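Visita al taller compartido Grarby: un robot de dos brazos para la ropa
Agosto
Texto: redacción de Ravus

El taller Grarby ocupa una nave de 200 metros cuadrados y abre los sábados a visitas, en grupos de 10 personas. La nuestra empezó por el banco de electrónica, donde se monta la fuente de los brazos, y siguió por la zona de mecanizado.

Mecánica

El proyecto se llama Dromov. Son dos brazos sobre una base común, con muñecas metálicas y pinzas de dedos negros articulados con pulgar opuesto. Las carcasas van atornilladas y se retiran sin desmontar la muñeca. El coste declarado en materiales es de 1.431 euros por brazo, sin contar horas. El punto débil, según el equipo, es el juego en la base del pulgar: con tela fina la presión se reparte mal y la prenda se escurre.

Control

Cada brazo tiene su propio controlador y ambos comparten reloj. El bucle lento, el de planificación, corre en un ordenador de sobremesa de segunda mano. La calibración entre brazos se repite en cada arranque y tarda 17 minutos - demasiado para una demostración, y así lo reconocen.

Pruebas en vivienda

Las pruebas con ropa se hacen en un dormitorio, con la cama como superficie de trabajo y un tendedero metálico al lado. El reparto de tareas es fijo: la pinza derecha sujeta la percha de madera y la izquierda queda libre para la manga. La prenda de ensayo es amarilla con ribetes negros, que contrastan con la sábana gris y facilitan la segmentación.

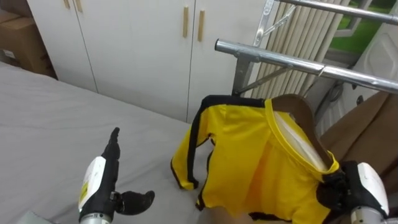
Pendiente

El grupo quiere sustituir los tornillos del pulgar por un eje con casquillo Mohammadi y reducir la calibración a una sola postura. Los planos de la muñeca se pueden consultar en el taller; los del pulgar, todavía no.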